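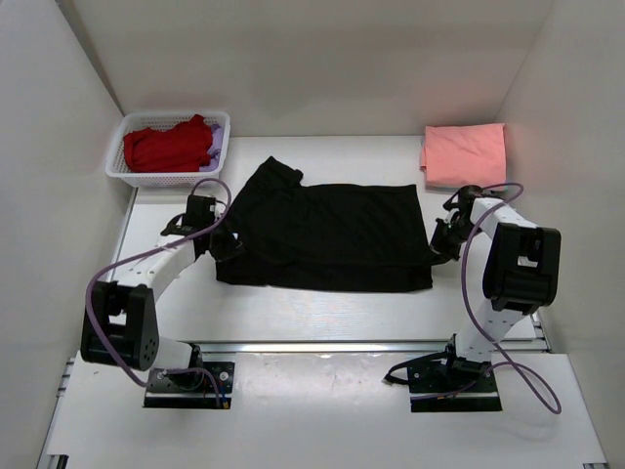
Folding place, Obura laundry room: basket at the back left, folded pink stack at the back right, black garment in work.

SARNARI LINEN AND CLOTHES CARE
Safety and hygiene checklist for the folding place, with comments
Site: Obura
Date of inspection: October 8, 2020
Inspected by: Nyokabi Muriithi
Present for the site: Godfrey Owino (room), Bakari Mwakalinga (electrical)
Previous inspection: April, by Njoroge Massawe

How to read the marks: OK means in order. OK/C means in order, but please read the comment. TO DO means a named person must correct it. N/A means it does not apply at this site.

Comments are written the same day. When I have not checked a point myself I say so.

PART A. TABLE AND PANELS

A1. Table top is clean before the first garment. OK
The top is white and dirt is easy to see on it. I wiped it with a damp white cloth along the front and in the middle and the cloth stayed clean.

A2. No splinters, sharp edges or raised screws where fabric passes. OK/C
I did the stocking test (an old nylon stocking over the hand, moved slowly along the surface). It did not catch on the top. It caught one time under the front edge. Godfrey sanded the place while I was there and the second test was good. Please repeat the stocking test every month and write it in the room book.

A3. Table does not move when pushed. OK
Pushed at the front and from both sides.

A4. Back and side panels are fixed and clean. OK/C
The panels are pale and plain and I ask that they stay so. In April there was a paper calendar hanging there and a drawing pin was later found in a pillow case. The calendar is now beside the door. Do not put pins, tape or notes on the panels.

A5. Corners between panels and table are free of lint. TO DO
The corner behind the basket is the weak point. When I lifted the basket there was grey lint behind it and one small button. Lint in a corner looks like nothing, but it goes back on the dark clothes. Clean with the narrow nozzle at the end of each shift, and lift the basket to do it. Responsible: Godfrey Owino.

A6. Light is enough to see stains on dark fabric. OK/C
It is enough for light colours. For black garments I would like a little more. I held a black piece with a dried soap mark at three places on the table, and near the back panel I needed to look two times. A second lamp was already asked for in April and I ask for it again.

PART B. BASKETS

B1. Basket is whole, with no broken plastic. OK
White plastic basket with holes in the sides. I passed my fingers around the rim and inside the holes, and there are no broken pieces. The basket which Njoroge rejected in April has left the room.

B2. Basket stands on the table and not on the floor. OK
It was on the table, against the back. Good place.

B3. Basket is not filled higher than the rim allows. OK/C
In order when I came. Please remember that a heap which falls over the rim will fall on the pieces that are finished, and then somebody folds everything again.

B4. Colours are separated before folding. OK/C
There was a red cloth in the basket together with a lavender one. For dry, colour-tested pieces this is permitted. For new red pieces it is not, until they have been washed separately the number of times that the room book says. Godfrey tells me these are old pieces. I did not see the book entry for them, so I write it here as his statement only.

B5. Unfolded and folded pieces have separate places. OK
Unfolded at the left, folded at the right, work in the middle. This is what we asked for after the mixing in April and I am glad that it is kept. New staff should learn it on the first day, before anything else.

PART C. GARMENTS AND FOLDING

C1. Each piece is checked for pins, coins and sharp objects before it is opened on the table. OK/C
I put a safety pin into the pocket of one of our test garments. It was found. The test was announced, so it proves only a little. Next time I will not announce it.

C2. Pieces are fully dry before folding. OK
I felt the seams and the thick parts of four pieces taken from the finished shelf. All dry.

C3. Dark garments are shaken and held up one time before they are folded. OK/C
This step is in the instruction since April and it is the step which people skip when the day is busy. A dark piece lying flat hides many things: a tissue in a cuff, white lint, a sleeve that is turned inside. It must be lifted by the two upper corners, so that it hangs free above the table, and looked at.

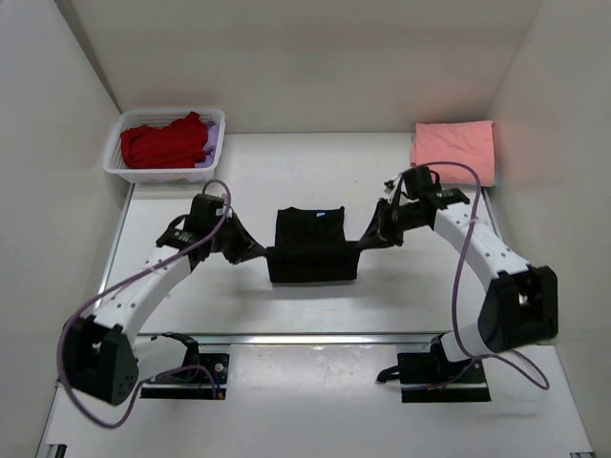 The points to look at while the piece is hanging are these:
- Is the upper edge straight, or does the fabric twist at the corners? A twisted corner gives a crooked fold, and it also pulls on the seam.
- Is the tag still sewn at both ends? A tag that hangs by one thread should be cut off cleanly and the piece marked in the book.
- Does anything fall out? Leave it on the table until the piece is put down, then deal with it.
- Is the fabric stretched more than it needs? Knitted pieces grow at the shoulders when they are pulled hard. Tight enough to be flat is tight enough.

I do not ask for a long look. The time of one slow breath is sufficient.

C4. Sleeves and loose parts are brought in before the main fold. OK/C
Different people do this in different order at Obura. For me the order is free, on condition that no sleeve stands out from the finished piece. Where a part is left standing out it touches the panel or the neighbour stack and collects lint.

C5. Lower fold is straight, without a thick roll. OK/C
A long band of fabric along the bottom with a wavy crease is normal in the first moment of a fold. It should be made flat with an open palm before the next fold is started. If the wave is folded in, it is still there when the customer opens the piece at home. I saw a wave left inside in one finished piece from the shelf. It was folded again.

C6. Finished stack is square and stable. OK/C
The salmon-pink stack at the back right was nearly square, with a smooth top. At the left edge a lower layer came out a little. This is a matter of appearance and not of safety, and I would not fold it again for that. I mention it only since Plaststead asked all sites to send comments on stack edges.

C7. Stack is not too close to the working space. OK
Near the back and the side panel is the right place.

C8. Stack height not over the limit (22 cm). OK
The highest stack on the shelves was clearly below. The limit is the same at Butovton and Plaststead, please do not make a local one.

PART D. ELECTRICITY AND FIRE

D1. Cables do not cross the place where people walk. OK
Checked by Bakari Mwakalinga in my presence. He also looked at the sockets on the wall and put new stickers on them.

D2. Cables near the table are free from the fabric. OK/C
Long pieces (sheets, curtains, dressing gowns) can reach over the front edge. Fold long pieces first in half on the big table in the next room, and only then bring them here.

D3. Lint filter of the dryers emptied after each load. OK
List on the dryer is signed. I compared it with the load book and the lines agree.

D4. Extinguisher is in place, in date, with 100 cm free in front. TO DO
In place and in date. The free space was not kept: two empty baskets were standing there. They were moved at once, but it was the same remark in April, so I do not close the point. Please paint a line on the floor. Responsible: Bakari Mwakalinga.

D5. Iron and steam equipment kept away from the folding place. N/A
Ironing is done in another room at Obura.

PART E. PERSONS

E1. Hands clean, short nails, no rings with stones, no bracelets. OK/C
One person had a bracelet and took it off when asked. A thread from a knitted sleeve was hanging in it, which explains the rule better than I can.

E2. Person works at a good height, without bending the neck for a long time. OK/C
The height is good for most. For shorter persons use the step, and put it back under the shelf after.

E3. Change of task every hour. OK/C
I am told yes. There is no written record and I do not require one.

E4. First aid box complete. TO DO
Small plasters are missing. Responsible: Godfrey Owino.

OPEN POINTS
A5 lint behind the basket, Godfrey Owino
A6 second lamp, request sent again to Dirceu Xavier in the Butovton office
D4 line on the floor, Bakari Mwakalinga
E4 small plasters, Godfrey Owino

The lamp is a wish and has no closing date. The others should be closed inside 4 weeks. A short note to me is enough for the lint and the plasters. For the floor line I will come and look.

ANSWER FROM THE SITE (Godfrey Owino)
Plasters are bought already. For A5 I have put the narrow nozzle on a hook beside the table, as before it was living in the dryer room and people did not go for it. About C5, I know which piece it was and I have spoken with the person. I would like to discuss C3 one more time. With small children's clothes I think the holding up is not necessary, they are light and one sees everything on the table. Can we write it only for adult sizes?

REPLY (N.M.)
For light colours in children's sizes I agree. For dark ones please continue until I have spoken with Njoroge, who wrote the step. I will send you his answer and, if he agrees, a new page for the room book.

Contact: Sarnari Linen and Clothes Care, Obura site office | © 2020 Sarnari | Back to top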